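Boltent Wrist Cable Kit for Takagi Desktop Arms

Replacement lead, clamp and strain relief
Part no. 561
In stock. Ships from our Jollard warehouse.
Sold as a kit. Arm and gripper not included.

Overview

The Boltent kit replaces the original gripper lead on Takagi desktop arms. Order it if your gripper drops out during a move, opens without a command, or reports a lost connection that clears when you restart the controller. It also meets the terms of the service notice printed on this page.

The original lead is sound electrically. The trouble is in how it is held. The factory clip grips the wire at one point close to the mounting plate, and each turn of the wrist bends the wire at that same point. After enough cycles the copper breaks inside the jacket. The jacket itself usually looks fine, so the break is easy to miss.

Service notice, 5/22/22

Applies to: all Takagi desktop arms with the factory clip still fitted.

What happened: Gimitz received reports of grippers losing power while holding a part. In two cases the part fell. In one case the gripper closed again when power came back, and the operator's fingertip was pinched. No treatment beyond first aid was needed.

Cause: wire fatigue at the factory clip. Ruben Timmermans in our service department cut open the returned leads and found broken strands in the same place on every one.

What to do: stop using the arm for any task where a person reaches into the work area during a cycle. Fit the kit. Arms that work behind a guard may stay in use until the kit arrives, provided the lead passes the check below at the start of each shift.

Checking the lead

Run the check with a light part that can fall without doing harm. A small block picked from a bowl or tray is enough. Slack is easiest to judge with the gripper lowered to the work, where a loose loop of wire will stand out to the side of the wrist.
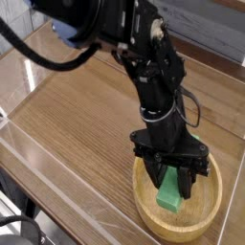 Steps

1. Set the arm to its slowest speed and clear the area of people.

2. Pick up the test part and raise it a hand's width.

3. Turn the wrist to one limit, then the other. Repeat 5 times. Watch the gripper status light on the controller.

4. If the light flickers or the part slips, the lead has failed. Press the stop button, switch off at the wall and tag the arm out.

5. With the power off, feel along the wire from the plate upward. A soft or flat spot means a break even if the light stayed steady.

6. Check that the loop can't reach the fingers or catch on the edge of a bowl, bin or fixture. A snagged loop can pull the plug partway out and give the same symptoms as a broken wire.

Do not tape a failed lead. Do not shorten the loop with a cable tie. A tight wire breaks sooner than a loose one.

What is in the kit

Gripper lead with molded plugs
Two-piece wrist clamp
Strain relief sleeve
Clamp screws and hex key
Printed fitting sheet

Fitting

Fitting takes one person and no special tools. Remove power before opening the clamp, and support the gripper by hand, as some models sag when the motors are off. Run the wrist through its full travel by hand before you switch back on. The old clip must come off. Leaving it in place puts the bend back where it was.

Service life

Replace the lead every 3000 hours of running time, or sooner if it fails the check. The clamp can be reused if the screws still hold.

Returns and reports

Failed leads can be sent back free of charge. Leave the clip on the wire if you can and write the arm's serial number on the bag. To report a dropped part or an injury, contact Fletcher Henare at the Gimitz service desk. Please include the task the arm was doing and whether anyone was within reach.

Arms built from November onward leave the factory with the new clamp and do not need this kit.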